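Comparing two parallel grippers on a kitchen bench: a repeatable test you can run in an afternoon

Written by Yatziri Carrillo
Last revised May 2019

Most gripper comparisons you find online use foam blocks or soft drink cans. Those are fine for checking that the jaws close, but they tell you very little about food preparation, where the items are small, smooth on one side, damp on the other, and never the same shape twice. The procedure below is the one I use to compare two-finger grippers for vegetable work. It needs a tabletop arm, a cutting board, a few onions and a notebook.

I wrote it up after comparing the Driltus parallel gripper with the Casance one on the same arm. The numbers in your own notebook will differ. The order of the steps is the part worth copying.

What you need

A six-axis tabletop arm with a wrist flange that takes both grippers
The two grippers, with their standard fingertips
A fixed camera with a clear view of the whole board
A cutting board
A knife and an upright holder for it
Red onions and shallots
Resealable bags for the cut pieces
A cloth
A kitchen scale
Masking tape and a fine marker

If you have a second arm on the bench, park it well back and leave it powered down for the first half of the test. You can bring it in later for the bracing trials.

Step 1. Set up the bench

Clamp the arm base before anything else goes on the table. Check the clamps by pushing on the elbow with the arm braked. If the base shifts at all, tighten and check again. A base that creeps by a millimetre over the afternoon will look like a gripper fault in your results.

Lay the work surface flat and tape down the corners. A dark surface helps if you're using colour thresholding, as onion flesh is pale and stands out well. If your surface has a pattern, run your detector over the bare surface first and note any false hits.

Put the power strip behind the work area and run the cables off the back. Keep any loose cable at least a hand's width outside the arm's reach. I lost most of one session to a cable that kept catching on the Casance finger housing, which is wider than it looks on the drawing.

Step 2. Mount the first gripper

Fit the gripper to the flange and torque the bolts to the figure in the manufacturer's sheet. Plug in the data lead, leave a service loop at the wrist, and rotate joint six through its full range by hand. The lead should never go tight.

Set the payload in the controller. People skip this one. The arm's collision detection depends on it, and a wrong payload will give you nuisance stops on fast moves. Weigh the gripper with its fingertips and adaptor plate on, and enter the total along with the centre of mass.

Home the fingers, then close them fully with nothing between them. Look along the fingertips from the side. If they meet at the tips and gap at the heel, or the other way round, shim them before you go on.

Step 3. Calibrate the tool centre point

Tape a sharp point to the bench and touch it from at least four directions with the fingertips closed. Most controllers will work out the tool centre point from this and report an error. I accept anything under a millimetre for vegetables. Save the tool under a name that includes the gripper and the fingertip type, as you'll be switching back and forth.

Next, calibrate the camera to the arm base. I use a printed checkerboard on the cutting board and move it between captures. Do this once for the whole afternoon and then don't bump the camera. If you do bump it, do the calibration again.

Step 4. Prepare the test pieces

Cut the onions by hand before you start. You want three kinds of piece:

Halves, placed cut side down
Wedges of shallot, lying on their side
Thin strips, bagged

The halves test opening width and approach height. The wedges test fingertip compliance, with one curved, papery face and one wet face to deal with. The strips stay in the bag, and the bag itself is the test piece. It's a hard one for any two-finger gripper and I'd leave it until last.

Keep the cut pieces in a closed bag between trials. A wedge that has sat out on the board for an hour has a tacky surface and is much easier to hold than a fresh one. Swap wedges every 24 picks and use the same interval for both grippers.

Step 5. Run the pick trials

Start with the halves. Command a top-down approach from 320 mm above the board, close at the lowest force setting, lift, hold for 5 seconds, and set the piece down on the far side of the board. Record one of three outcomes: held, slipped, or missed. A piece that rotates in the fingers and stays put counts as held, but make a note of it.

If the piece slips, raise the force one step and repeat. Stop raising it when you see a mark on the flesh. The range between the first reliable hold and the first mark is the number I care about most. On my bench the Driltus had a narrow range on halves and a generous one on wedges. The Casance was the other way about.

Move on to the wedges and repeat. Approach across the narrow dimension. If your detector reports an orientation, use it, but check it against your own eye for the first few picks. Ours would flip by ninety degrees whenever a bit of skin was stuck to the board next to the wedge.

Step 6. Wipe down between sets

Onion juice on the fingertips changes the friction a great deal. Wipe the fingertips and the work surface after every set, with the arm in a protective stop. Keep hold of the enabling device or have a second person on the stop button whenever your hand is inside the arm's reach.

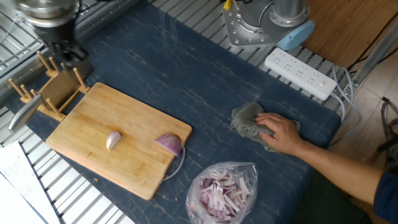 Use a cloth that doesn't shed. Paper towel leaves fibres on rubber fingertips and you'll see the grip change over the next few picks. Once the surface is clean, check the board against its tape marks. It's easy to nudge it with your wrist, and a shift of a few millimetres is enough to spoil a wedge pick when you're working from taught positions.

Step 7. The knife

I include the knife as a reach and clearance test only. Nothing gets cut. Set the holder near the side of the work area, fit the knife so it can be lifted straight out, and teach a slow approach with the fingers open. Run it first with a wooden spoon of similar handle thickness.

What you're looking for is how close the finger housing comes to the holder. The Driltus cleared mine comfortably. The Casance needed the wrist turned about its axis before it would come down beside the uprights, and that put joint five near its limit. If you plan to use tools from a holder, find this out before you buy.

Keep speed limited for this step, keep everyone outside the arm's reach, and move the knife off the bench when you've finished.

Step 8. The bag

Lay the bag of strips flat, with the folded top facing the arm. Try a pinch on the fold first, then a pinch on the body of the bag. Record the two separately.

Flat fingertips tend to slide off the plastic. Ribbed ones gather it. With standard tips, neither gripper was dependable on the body of the bag, and I wouldn't choose between them on that basis. With the Quispe silicone tips fitted, both improved on the fold. If you have a second arm available, try having it steady the bag from the other side. It makes more difference than the change of gripper did.

Step 9. Swap and repeat

Change to the second gripper and go back to Step 2. Don't reuse the payload or the tool centre point. Re-check the camera calibration with a single checkerboard capture and compare it with your earlier result.

Ideally, run the whole sequence 2 times with the gripper order reversed. You get quicker at placing pieces as the day goes on, and the gripper that goes second picks up the benefit.

Recording the results

A paper sheet beside the bench is quicker than a laptop when your hands smell of onion. Rule columns for gripper, fingertip, piece type, force setting, outcome and remarks. Fill in the remarks even when the pick is good. Mine from the November trials say only "fine" for most of a page and I can't tell now which of those picks had the wedge skin side out.

Afterward, type the sheet up and plot held picks against force setting for each piece type. Two curves on one chart will show you more than a single success rate.

Common problems

Fingers stall before closing: check for dried juice in the slide. Wipe it out with a damp swab and cycle the fingers a few times before homing again.

Arm stops on approach: the payload is probably wrong, or the fingertips are touching the board. Raise the approach by a couple of millimetres and try again.

Gripper drops off the bus: look at the connector at the wrist first. The Clolard adaptor cable I use has a shallow latch -- it can look seated when it isn't.

Detector misses the wedge: check for glare on the wet face. Move the lamp before you start changing thresholds.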